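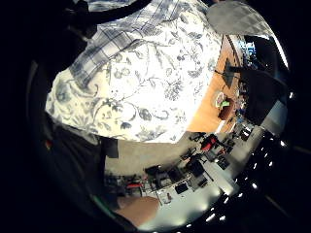 How often should the water softener be regenerated?

Every 14 days for a household of two on moderately hard water, and sooner if the meter reaches its set volume first.

The Miltent units installed in the Prantl buildings left the factory with a timer setting of two days. That setting suits a small restaurant. In an apartment it wastes salt and sends a good deal of clean water down the drain. Thaddäus Strebel went through the controllers in March and changed them to metered operation with a 14-day override. The override matters when a tenant is away, as resin that sits unused for long periods can pack down and channel.

To check your own unit, hold the menu button until the display shows the hardness value. Prantl 1 should read 400 and Prantl 2 should read 395, both in parts per million. If the display shows anything else, write the number down and leave it as it is – the controller stores the last three changes, and a fourth overwrites the original.

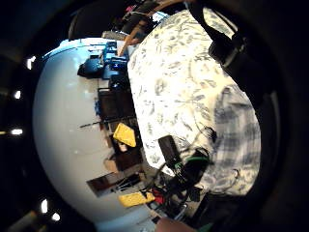 Salt level is a separate matter. Keep the tank between one-third and two-thirds full, using pellets only. Block salt dissolves too slowly in the narrow Miltent tank, and fine salt tends to form a crust above the water line. If the level has not dropped after two regenerations, push a broom handle gently down through the salt to break up any crust.

Pellets are stored in the Rindance basement next to the meter cabinet. Please enter the bag on the sheet when you take one. Readings and fault codes go to Strebel by April 25, 2022.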